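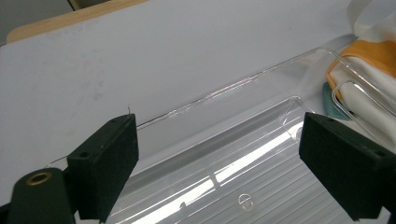

Clear plastic tray with the ridged floor, on the white table.

I have never believed in clear organizers. The pitch is always the same: you can see everything, so you'll never lose anything again. I could see everything on my open shelf too, and I still bought cinnamon three times last winter.

But the Usano tray was 8 dollars and I had a coupon, so fine. The ridges are supposed to stop jars from sliding. Maybe they do. Crumbs love a groove, though, and a tray this long doesn't fit in my sink unless I tip it on one end and wash it in halves. The listing had 126 reviews and not one person mentioned washing it. Did they all just photograph theirs and go home?

My other purchase was worse on paper. Ekimo sells a round white container with a cloth liner for 25 dollars, and I rolled my eyes at the liner for a good week before I ordered it. A container is already a container. Why does it need a bedsheet?
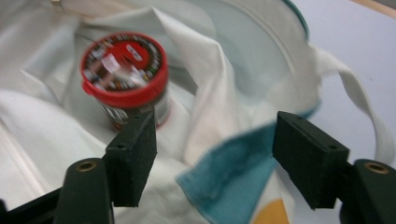 Red-lidded jar, settled into the white cloth.

I'll give the cloth this much: a single jar stands up in it without any fuss, and glass doesn't clank when I carry the whole thing to the table. Past that I'm not sold. The folds eat anything small. I put in 5 tea bags one morning in March and found four.

So the jars I use every day go in the round one, and the tray gets the tall bottles until I see a reason to move them. I'm told the Ollimden version of the tray has a flat floor and a handle. It also costs more than the stuff I'd be keeping in it, so somebody else can try that one first and let me know.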